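The Table That Does Everything
Lelimau Quarterly, Home and Work

A shared table is often the last thing chosen for a workroom and the first thing people complain about. Over the past year, the design studio at Plikness has reviewed how small organizations furnish rooms that must serve several purposes in one day. Its findings favor plain furniture, pale surfaces, and very few accessories.

The studio began with 41 rooms in the Edwards district, most of them former offices with white walls and limited storage. Occupants were asked to keep a record of what was left on the main table at the close of each day. By July, the records held more than 300 entries. Chargers, mugs, and unopened mail appeared most often. Plants and cushions appeared less often, but they were the items occupants most wished to keep.

The studio takes that preference seriously. A light gray table reflects daylight well and does not compete with the work placed on it. It can also look severe against a white wall. One strong color, used once, corrects this at little expense. A lime-green cushion beside a spiky-leaved plant in a small white pot is sufficient for a table of ordinary size, and both can be lifted away in a single trip when the surface is needed.
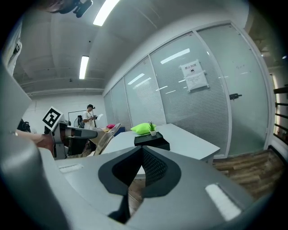

How many decorative items should a shared worktable hold?

The studio recommends 2 at most, and both should be light enough for one person to move without help. Anything heavier tends to become permanent, and the usable surface shrinks around it.

Equipment that stands on the floor calls for similar restraint. Pedestal fans and slender metal stands belong near a wall, with cords routed away from the path to the door. Bags should have an assigned place, preferably a hook or low shelf by the entrance.

Plants require some planning. Small pots dry out quickly in heated rooms, and a saucer protects a pale tabletop from rings. The studio advises naming one person to water them and reviewing the arrangement every six months, when seating and lighting are also checked.

Stulix, which supplies tables to several of the participating rooms, now offers a matte finish in response to complaints about glare under ceiling lights. Samples may be viewed at the Plikness showroom by appointment. The full set of room records will be available to Lelimau subscribers on request, together with the floor plans submitted by each occupant.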